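Workshop notebook – Draneo, sound and picture finishing
March, entry 17

Morning, in from 8.40. Kettle on, drives up, cutting room two.
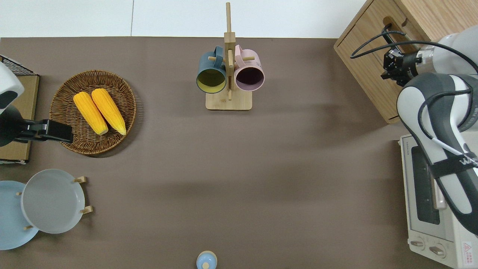
Reel 3 conform

Picture from Paiva came over in the night, 3,121 frames longer than the list says. Checked against the old cut. The extra is all in the lighthouse stairs sequence, where the director has put back the slow climb and the second torch shot. No new list sent. Rebuilt it by eye from the burnt-in timecode, which took until just after 11. Two shots still on proxy, marked red on the timeline.

The cut to the empty landing is four frames late against the music. Left as is until somebody confirms it's meant.

Sound

Footsteps on the stairs were recorded for the short version so they run out halfway up. Tried looping, sounds like a march. Pulled the spare takes from the Greron session and laid those in with the spacing varied by hand. Better. The last six steps want recording again on stone, the ones we have are too bright.

Hum under the séance dialogue is mains plus something higher, near 700 Hz. Notch takes out the top one but thins the older actor's voice. Used a narrower notch and put some room tone back over it. Check on the small speakers before anybody signs it off.

Grade

Night exteriors still going green in the shadows on the Gramell monitor and not on the other one. Swapped cables, same result. I think it's the monitor. Don't grade reel 4 on it until it has been looked at.

Storage

Nearly 1,000 old render files on the scratch drive. Deleted everything from before the second test screening, kept the trailer versions. If you need the first ending it's on the shelf copy, label is wrong – says reel 5, it's reel 6.

To do

Ask Paiva for a proper list for reel 3
Book stone floor for footsteps
Full-res for the two red shots
End credits: stunt driver is in twice, caterer missing

Stopped at 6.15, export of reel 3 left running.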